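Subject: Re: [cell-upkeep] Woklow simulated cell, grasp offset after update

The Lunstead group wrote:
> After the February update the gripper stops 5 mm short
> of the cube. Is a full recalibration required?

A full recalibration is not required. Please reload the tool file first, then check the approach with the fingers open over the teal cube. 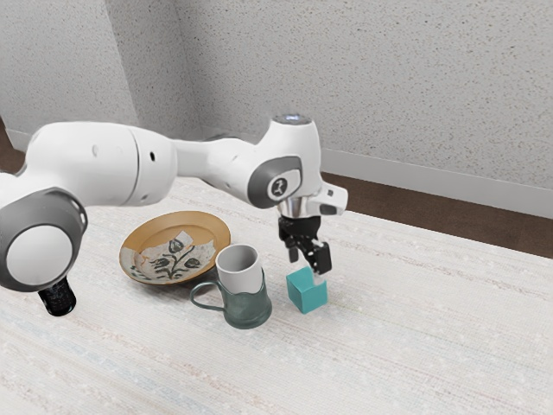
Zidik replied that reloading had cleared the fault at their site, but only after a restart of the controller - the old offset had stayed in memory.

We will add the restart to the procedure. The wrist view should be checked next, against the near edge of the block.

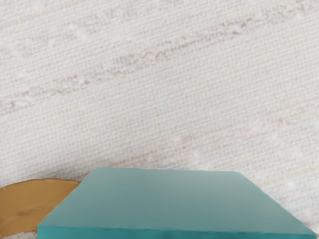

Record the result under ticket 3161 and repeat the approach 30 times before releasing the cell.

Cell Support, Woklow

Recent threads:
Tool file naming
Table height in the simulated cell

Contact the list owner | Back to top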